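Updated 26th March, with the new section on supplementary questions.

# How to get your question asked at a town council meeting

I love public question time. It's the one part of a council meeting where an ordinary resident gets to stand up, say a thing out loud and have it written into the minutes along with the reply. I've put in questions to Arnow Town Council on bus shelters, dog bins and the Fekete Lane crossing, and I'd love to see the public seats full! So here is how I do it, start to finish.

The details are for Arnow. If you're over in Skonetti the steps are much the same, but your deadlines will differ, so look at your own council's standing orders first.

## 1. Pick the right meeting

Full council takes questions on anything the council is responsible for. The planning and highways meetings only take questions on what's printed on their own agenda. My crossing question bounced the first time for exactly that reason, and I lost a month.

The agenda goes up on the council website and on the board outside the library. Read it all the way down, including the dull-looking appendices (that's where the good stuff lives).

## 2. Find out who is responsible

Potholes, streetlights and school places belong to the county. Parks, allotments, markets and the cemetery belong to the town. If you aren't sure, ring the clerk's office and ask. They answer this one all day long and they're very good at it.

## 3. Write one question

One! Not a speech with a question mark at the end. My crossing question went through several drafts and started out at 215 words. The version that got read out was this:

> When will the council publish the results of the traffic count on Fekete Lane, and will residents be consulted before a decision is made on the crossing?

Dates and documents are your best friends here. "When will you publish" gets a far better reply than "does the council agree that".

Leave out the names of private individuals, anything that's in front of a court, and anything about a member of staff. The clerk will reject all of those, and fairly enough.

## 4. Send it in on time

Email or a paper letter both work. You need:

- your full name and address
- the date of the meeting
- the text of the question
- whether you'll read it yourself or want the chair to read it

The deadline is noon, 2 working days before the meeting. Ask for a receipt. I once had a question vanish into a spam folder, and the receipt is what I check for now.

## 5. Practice with a timer

You get two minutes for the question. That sounds tiny, but read at a normal pace it's loads. Katia Zanetti, who has asked more questions at Gokus Hall than anyone I know, reads hers to the kettle. I read mine at the kitchen table, standing up, twice through.

Print it in big type, double spaced. Phones lock at the worst moment.

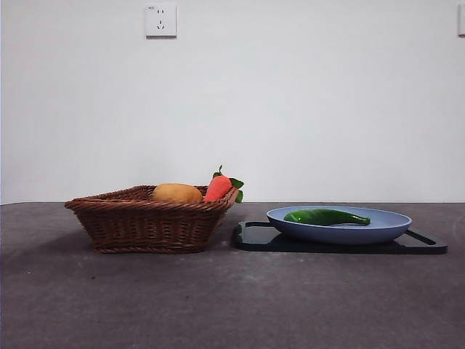
## 6. On the night

Get to Gokus Hall 20 minutes before the start and sign the sheet by the door. Question time comes right after apologies and declarations of interest, and it lasts 30 minutes in total, so being early on the list does help.

When you're called, give your name and the street you live on, then read. Speak to the chair, even if the reply is coming from somebody else. It feels odd for about one sentence and then it's fine.

## 7. Use your supplementary

After the reply you're allowed one follow-up question, and so many people sit down without using it! It has to come out of the answer you were just given, so you can't script it completely. I take a pen and write down any date or promise I hear. If there wasn't one, my follow-up is simply "Could the chair give a date for that?"

If they can't answer on the spot, ask for a written reply and ask for it to be attached to the minutes.

## 8. Check the minutes

Draft minutes for the spring meeting should be online in April. Read your bit carefully - if the promise you wrote down isn't there, email the clerk before the next meeting, when the minutes are approved. Keep a copy of everything in one folder. You'll want it for your next question.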